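## 3. Lo que medimos sobre el sueño y lo que se nos escapó

Cuando empezamos a diseñar el estudio Larora yo estaba convencida de que el sueño sería la variable fácil. Le preguntas a la gente cuánto duerme, lo apuntas y a otra cosa, ¿no? Pues no. De las 2.833 personas mayores de 60 años que completaron el cuestionario de febrero, una parte muy considerable nos dio dos respuestas incompatibles en la misma página (las horas de sueño por un lado, la hora de acostarse y de levantarse por otro), y me pasé semanas discutiendo con Áine Dolan cuál de las dos debíamos creer.

Áine defendía los horarios. Yo, las horas declaradas, sobre todo por costumbre: es lo que se había usado en la cohorte de Girnwood y quería poder comparar. Al final nos quedamos con los horarios y dejamos las horas declaradas para el análisis de sensibilidad, que viene en la sección 5 y que cambia menos de lo que yo temía.

La memoria la evaluamos con la lista de palabras de Hanrahan, en su versión corta, con recuerdo inmediato y diferido. Me gusta esta prueba porque se explica en un minuto y porque casi todo el mundo la termina de buen humor – cosa que no puedo decir de la batería larga. La función ejecutiva se quedó fuera del cuestionario postal y solo la tenemos para el subgrupo que vino en persona, 251 participantes. 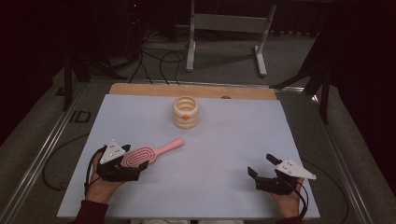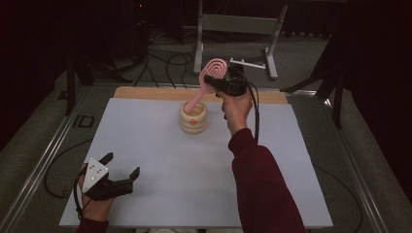 *Figura 2. Cepillo rosa sujeto con una pinza negra de mano (primera imagen) y objeto rosa de mango largo, sujeto también con una pinza negra, dentro de un recipiente color crema (segunda imagen).*

Vuelvo al sueño. Quienes dormían poco recordaban peor la lista, sí, pero quienes pasaban muchísimas horas en la cama también, y ahí la curva se nos puso en forma de U invertida, tal como ya se veía en Girnwood. Mi primera lectura fue entusiasta (¡por fin algo que se replica!) y la segunda bastante más fría. Pasar mucho tiempo en la cama puede ser señal de depresión, de dolor, de una enfermedad que todavía no tiene nombre, y con un solo corte transversal no hay manera de saber qué va primero. Ajustamos por síntomas depresivos y por medicación sedante y la rama derecha de la curva se aplanó mucho; la izquierda aguantó.

También excluimos a 56 personas que trabajaban en turnos de noche. Lo dudé bastante, la verdad, porque son precisamente las que más me interesaban, pero con tan pocas el modelo se volvía inestable. Para la segunda ola, en el centro de Rendlow, queremos llegar a 4.000 participantes y preguntar por los turnos con más detalle, incluidos los de hace décadas.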